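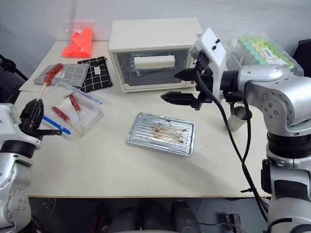
When the Robot Did Not Let Go

Search this site Enter a word Go

Do you have a small oven at home? Then you know the rule: never touch the hot parts, and ask an adult for help. A robot must learn rules too. Today we tell about a day when a robot at the Likberg workshop made a mistake with a toaster oven.

The robot has two arms, and the people there call it Imeo. At the end of each arm is a gripper. A gripper is like a hand, but it has only two black fingers. With two fingers you can hold many things, but you must squeeze just right.

What went wrong?

One Friday, Imeo had to open the oven door. The right arm took the door and pulled it down. So far, so good! Then the gripper should open its fingers and go away. It did not open. The arm started to move back with the door still in its fingers, and the whole oven came with it. It slid 18 centimeters over the table before the arm stopped.

No person was hurt. The oven was not switched on, and everybody stood behind the yellow line on the floor.

Why did it happen?

Inside the robot, messages travel through cables. The computer says "open", and the gripper should answer "I am open". On that day one plug was a little loose. The message "open" got lost on the way. But the computer did not wait for the answer. It just went to the next step.

Think of a friend who throws you a ball and does not look if you are ready. The same problem!

How did they repair it?

First, they pushed the plug in and put a small clip on it, so it cannot come out. Second, they changed the program. Now the arm waits until the gripper answers. If no answer comes, the arm stays where it is and a lamp blinks.

Then they tested. Imeo opened and closed the door 300 times. In test number 157 the lamp blinked and the arm stood still - this was the new rule doing its work.

What can you learn from it?

If you see a robot working, stay behind the line, also when it looks asleep. Every robot like this should have a big red stop button. Only press it when there is danger, but then do not be shy.

Reader comments

Skamitz: My daughter asks if the robot was sad. I said I will ask you.

Nair: We tried the ball game in class with 57 children. Very loud, but they understood.

pancake_fan: can it make toast now

Related

What Is a Gripper?
Why Do Cables Break?
The Stop Button and Its Long History
Ovens: How the Heat Stays Inside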